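Lists > Dilldale Sewing Circle > Messages

Re: what to do with striped scraps

1 min read
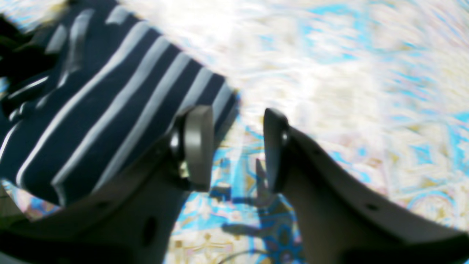 Message last edited in November

Natália Vlček, 9:40 pm

Yiran Dai wrote:
> Has anyone got a use for navy stripes? I hate cutting them, they never line up.

Me, me! I've got a navy one with pale stripes out on the patterned table cover right now (excuse to ignore the dishes) and I'm thinking napkins. I'd cut on the stripe and let the corners do what they want. If you're parting with yours, I'll trade you 2 spools of the white thread from Braldale. Are you going to Sindimgate this month? I could bring them along.

Natália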